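Gatwood Sweatshirt Recount
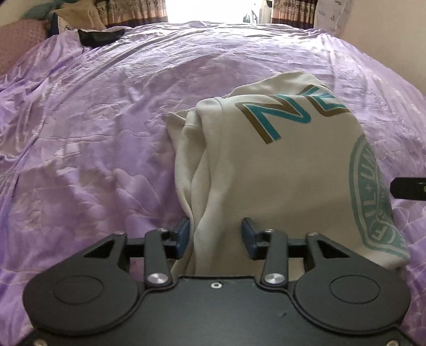

A cream-white sweatshirt printed with large teal letters and a circular teal emblem.

The Gatwood Sweatshirt Recount was a dispute over a mayoral election in the town of Gatwood, decided in the end by 2 votes and remembered almost entirely for clothing. It arose from a rule against campaign apparel inside polling places, a rule that had sat in the town code for decades without troubling anyone and then troubled everyone at once.

Background

Gatwood elects its mayor every four years in November. The office carries a modest salary, a parking space and the power to appoint the harbor inspector, although the town has had no harbor since the river was rerouted. Races before the recount were rarely contested. In one earlier cycle the incumbent ran unopposed and still bought radio time, which he used to warn listeners about his opponent.

The campaign that led to the recount was livelier. Remigiusz Tomaszewski, a former school board member, entered the race over the proposed Nurkent Road bypass, which he was against. The incumbent, Mayor Pietrzak, was for it, having been against it in the previous campaign. The two debated once, in the high school gym, for an evening in which the bypass came up for eleven minutes and the timing of the traffic light at Trimano Square took up the rest.

The sweatshirts

Late in the summer the Tomaszewski campaign ordered 500 plain off-white sweatshirts to be printed with the candidate's name. The printer had trouble fitting "Tomaszewski" across the smaller sizes and suggested a first-name version, which was no shorter in any helpful way. With the deadline near, the campaign handed the shirts out blank. Supporters wore them anyway, and by October a plain pale sweatshirt was widely read in Gatwood as a political statement. Residents who simply owned one were asked about the bypass in line at the pharmacy.

Section 14 of the town code barred "any badge, sign or garment bearing the name, likeness or slogan" of a candidate within a polling place. The sweatshirts bore none of these. The Pietrzak campaign argued that a garment could bear a slogan without any words on it, a position its lawyer defended at length and, by most accounts, with real feeling.

Election day

Poll workers in the four precincts applied the rule in four different ways. The first precinct let the sweatshirts in. The second asked wearers to turn them inside out, which made no visible difference. The third offered a folding screen and a coat rack. The fourth issued provisional ballots to anyone in off-white, cream or ivory, and at one point to a man in a beige raincoat who had come to vote for Pietrzak.

The provisional ballots from the fourth precinct came to 387. On the first count, without them, Pietrzak led by a comfortable margin and gave a victory speech, the text of which is held by the public library.

Recount and ruling

Tomaszewski asked the county court to have the provisional ballots counted. The hearing lasted two days, most of the second being spent on whether ivory was a color or a material. The judge held that a blank garment "says whatever the viewer came in believing" and ordered every provisional ballot opened. Tomaszewski won.

Pietrzak conceded the following week in a written statement that thanked his family, his staff and the voters of precincts one through three.

Aftermath

The town council rewrote Section 14 the next spring. The new version runs to nine pages and includes a paragraph on hats. Mayor Tomaszewski served a single term, during which the Nurkent Road bypass was approved and built. He attributed this to commitments made under the previous administration, and Pietrzak, by then writing a column in the local paper, attributed it to Tomaszewski.

A bid to sell the campaign's leftover shirts for the library roof raised 400 dollars. The traffic light at Trimano Square has not been retimed.

See also

Nurkent Road bypass
Gatwood town code, Section 14
Harbor inspector (Gatwood)

Last edited 04/04/2026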